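Home Journal Garden House Archive Contact

Print this post E-mail this post

Clay soil, year three

2020-08-01
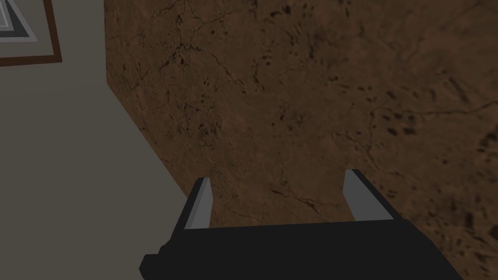

When we bought the house in Folstead the listing said "established garden." There was a lilac, a rhubarb plant and a lawn that went yellow by the end of June. I didn't think much about the soil because I had only ever grown things in pots. The first spring I went out to plant beans, put the spade in, and it went down an inch and a half and stopped.

I've had a few e-mails since the last garden post asking what I did about the clay, so I'm putting all of it in one place. Some of it worked and a good deal of it was a waste of a weekend.

First, how to tell what you've got. Take a handful of damp soil from a few inches down and squeeze it. If it falls apart when you open your hand, it's sandy. If you can roll it into a worm and bend the worm into a ring without it breaking, it's clay. Mine made a ring on the first try. I also did the jar test, where you fill a jar a third of the way with soil, top it up with water and a drop of dish soap, shake it, and leave it on the windowsill. The sand drops out in a minute or so, the silt over a few hours, and the clay takes days. My water was still cloudy at the end of the week and I needed the jar back.

By my reading of the layers it was 55 percent clay. Don't take that as gospel. A jar and a ruler are not a lab.

Year one

I did the wrong thing first. Somebody on a gardening forum said to add sand to clay to loosen it up. It sounds sensible. I bought bags of sand and dug them into the bed by the back fence, and what I had at the end of the summer was harder than what I started with. You would need an enormous amount of sand to change the texture of a clay bed, more than you would ever want to haul, and anything short of that just fills in the gaps. That bed is still the worst one in the yard. I grow mint in it. The mint doesn't care.

The other mistake that year was digging when it was wet. We'd had rain for most of a week and I had a day off and wanted to get going. Wet clay sticks to the spade and your boots, and where you step on it you press all the air out. The clods I turned over dried into lumps that I couldn't break with a hoe. I was still finding them the next spring. Now I wait. If a ball of soil crumbles when I poke it with my thumb, I can dig. If my thumb just leaves a dent, I go back inside.

The beans did come up, by the way. They stayed short and gave us two dinners. The carrots were a failure. They went down until they hit something firm and then turned sideways, and a couple of them had three legs. The potatoes were fine, and I've since read that potatoes are a good first crop on heavy ground as long as the water isn't sitting on it. Ours were ugly and hard to clean.

I also rented a tiller for half a day from the Nyarko yard out on the county road. It bounced. I got one bed done and my arms hurt until the middle of the next week. It was better for a month and then the rain packed it all down again.

Year two

That fall I stopped digging and started piling things on top. This is what I'd tell anyone to do from the beginning, and it costs very little if you have room to store leaves. I raked up every leaf in our yard and asked both neighbors for theirs. I ran the mower over them and spread them on the beds six inches deep, then put down a layer of compost over the leaves so they wouldn't blow away. I had compost delivered from Hinico, two cubic yards, and it came with some bits of plastic in it that I picked out for months. It was decent otherwise.

Then I left it alone until May. When I pulled the leaves back there were worms, a lot of them, in a bed where I'd hardly seen any. The top three inches were dark and loose. Under that it was still clay, but it was clay you could get a fork into.

I planted through the mulch that year. Squash did very well. So did kale and chard. Tomatoes were all right, with some splitting in August. Clay holds water for a long time and then gives it up all at once, or that's how it seems, and tomatoes like things even. I put in a soaker hose partway through the summer and should have done it at the start.

A few things I tried that year which I can't say much about either way:

Gypsum. I put a bag on one bed and none on the one next to it. I could not see a difference. People who know more than I do say it helps if your soil is high in sodium, and mine isn't, as far as I know.

Coffee grounds. The coffee shop gives them away by the bucket. They went moldy on top when I spread them too thick. Now they go in the compost pile with everything else.

Daikon radish as a cover crop. The idea is that the roots drill down into the clay and then rot over the winter and leave a channel. Mine grew well on top and pushed themselves up out of the ground. Some of them got down eight inches or so. They smell bad when they rot, so don't put them beside the patio.

Winter rye. This one I liked. It's cheap, it comes up in cold weather, and the roots are everywhere. You do have to cut it down before it sets seed, and it isn't easy to kill. I cut it low and laid cardboard over the top for several weeks.

Drainage

The low corner by the garage was a separate problem. Water stood there after every storm. I dug a test hole a foot deep, filled it, let it drain, filled it again and timed it. It took 22 hours to empty. The usual advice is that anything over a day is a real problem and anything over four or five hours means most vegetables won't be happy, so I gave up on growing food in that spot.

I thought about putting in a drain. The quote was more than I wanted to spend on a corner, and there's nowhere downhill to send the water except the neighbor's driveway. So I planted it with things that like wet feet. There's a red twig dogwood, some blue flag iris and a swamp milkweed that took a year to do anything. It's the nicest part of the yard now and I do almost no work on it.

For the rest of the beds I raised the level. They aren't built up with boards, except for one. I just dug out the paths four inches and threw that soil on the beds, then filled the paths with wood chips. The chips need topping up every year. I get them from the tree company when they're working on our street.

Year three, so far

This has been a dry summer. We had good rain in spring and then next to nothing since late June. The uncovered ground beside the driveway has opened up and I can put my fingers down into the cracks. The mulched beds haven't done that. I've been watering them twice a week, deeply, early in the morning, and the soil under the mulch is cool and damp when I check.

I didn't mulch the far end of the squash bed because I ran out of leaves, and you can see the line where the mulch stops. The plants on the bare end are half the size. I'll be saving more leaves this fall.

What's in the ground right now is squash, pole beans, kale, three kinds of tomatoes, cucumbers and garlic, which I pulled last week and have hanging in the shed. I tried carrots again, the short round kind, in the one bed with boards. I filled that one with bought soil, so it doesn't count as an improvement in anything. They taste good.

Tools, for anyone who asked. I use a garden fork more than a spade. A fork goes into clay where a spade won't and it doesn't leave those slick sides. Mine is a Stinda with an ash handle, which I bought used, and I've replaced the handle once. I wouldn't buy a tiller and I wouldn't rent one again. A cheap rain gauge has been worth having.

What it cost over three years, leaving out seeds and plants, was a bit under $500. The compost was most of that. The sand and the tiller were money thrown away. If I'd started with leaves and rye I could have done it for $100 and some patience.

I still have the strip along the driveway to do. I'm going to lay cardboard there in the fall once we've had some rain to soften it, and get rye in beside it before the first frost if I can find the seed.

Print this post E-mail this post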